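Havum Teleoperation Cell: Gallery

Posted 18 Mar 2025

This page covers the kit-sorting task at the Bravgate site. An operator drives the arm from a second room and the recorded motions are used to train the policy. The task is simple to state: take parts from the bins, place one of each requested kind in the center tray, return to the start pose. Most of the difficulty is in the cables.

Setup

The operator holds a leader arm with the same joint layout as the follower. Joint positions are copied directly, with no inverse kinematics in between. Gripper opening is mapped to a trigger on the leader handle. We tried a handheld 6-DoF controller first and dropped it. Operators could reach every bin with it, but the wrist tended to flip near the joint limits, and those episodes had to be thrown out.

Joint states are logged with a time stamp from the same clock as the video. Control software is Grillar, with our own recorder on top. The start pose is stored as a fixed joint target, and the recorder refuses to open a new episode until the follower is within tolerance of it.

Bin layout

Bins stay in place within a session. The contents are re-scattered by hand between episodes. Operators are told not to line parts up, square them to the walls or untangle anything beforehand. A part that has landed in a bad spot stays there and the episode is run as usual.

Demonstrations

The set now holds 3625 episodes. Of these, 1310 were recorded by hand guiding, with the operator moving the follower directly in gravity compensation mode. The rest are remote. Hand-guided episodes are smoother in the approach but put the operator's hands and sleeves in the video, and for this reason they are kept in a separate split. They are used only for pretraining the joint-space model.

An episode is cut off at 600 control steps. If the part is not in the tray by then, it is marked incomplete and kept. Dropped parts are also kept, provided the operator recovers them without help. Bumping a bin off its marks ends the episode.

Each new operator runs 5 practice episodes before anything is saved. Practice covers one pick from each bin and one repeat of whichever went worst.

Work area
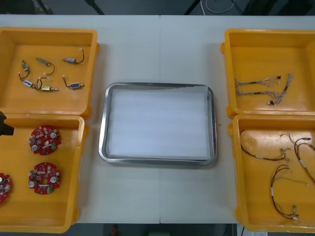

Bins at left and right, tray clear. Gripper at the rim of the circuit board bin.

Part notes

Components with leads: grasp the body. Picking by the lead works on the leader side, where the operator can see the swing and wait for it to settle, but the policy copies the grasp and skips the wait.

Circuit boards: approach from above with the fingers nearly closed, open over the rim of the board, then lower. Avoid pressing on tall parts.

Wire harnesses: grasp mid-bundle. Lift slowly until both ends clear the bin wall. The connectors catch on the lip more often than on each other.

Cable assemblies: the slowest class. Long loops drag over the wall and can pull a second cable along. Operators should lift, pause, and lower again if two come up together. Do not shake.

Known issues

Trigger calibration on the leader handle drifts over a long session. Re-zero after every break. The Gál adapter plate between wrist and gripper was replaced once; episodes recorded with the old plate carry a different tool offset in the metadata, and mixing the two without correcting for it shifts every grasp.

Next update to this page: June, with the two-arm version of the task.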